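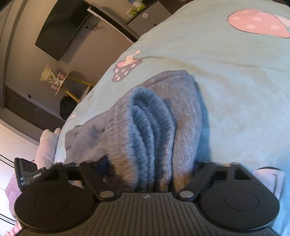 Cropper opens its knitwear mill to the public one morning in February, and the leaflet promises "the whole journey of your jumper". I paid my 20 pounds, put my name on a sticky label and joined the nine o'clock tour with low expectations. They were mostly met, though the parts that were good were very good.

We started in what used to be the canteen, with coffee and a film. The film had a lot of sheep in it. Cropper does not keep sheep, and the yarn, when I asked, comes ready spun on cones from a supplier called Omska. Where Omska gets it from was a question for somebody else. Kieran Heywood, our guide, was pleasant about this and wrote it down in a notebook. I have not heard back.

The knitting floor is worth the trip on its own. There are 33 machines, most of them running while we were there, and the noise is a sort of steady hiss with a clatter on top. A plain back panel drops out in less time than it takes to read the sign telling you about it. Kieran let us handle a few rejects. I couldn't find the fault in mine -- he had to show me, a dropped stitch near the armhole you could have covered with a grain of rice.

Linking is still done with a person sitting at each machine, putting the collar loops onto points one by one. Poppy Dunmore has done it for years and talked to us without looking up. She reckons it takes a new starter most of a year to get quick. Asked whether she wears the jumpers, she said she was too warm in wool.

Then the washing room, and here I began to grumble. Every garment gets a wash before it is pressed, to soften it, and a board on the wall says the new system called Cestov saves 560 litres a load. Saves compared with what? The old machines, said Kieran. How old? He thought quite old. There was no figure for what a load uses now, which is the one I would have liked. The board had a leaf on it.

I was equally unmoved by the talk on looking after your knitwear. The advice was sound enough (wash cool, dry flat, fold it, never hang it) but my grandmother gave it away free, and she didn't finish by pointing at a shelf of wool shampoo.

The repair bench redeemed things. Shafiq Bhattacharjee mends whatever customers send back, and last year that came to 514 pieces. He had a cardigan on the go with both elbows out and was rebuilding them stitch by stitch, using yarn pulled from an inside seam so the colour would match. He charges less than I had guessed, and there is a waiting list. The tour gives him five minutes. The film gets fifteen.

You leave through the shop, naturally. Seconds are in the two bins by the till, and the prices there are fair if you check the cuffs. The full-price rail I would leave alone until the sales. Parking is free but fills up before ten, and the stairs to the knitting floor are steep, with no lift that I could see.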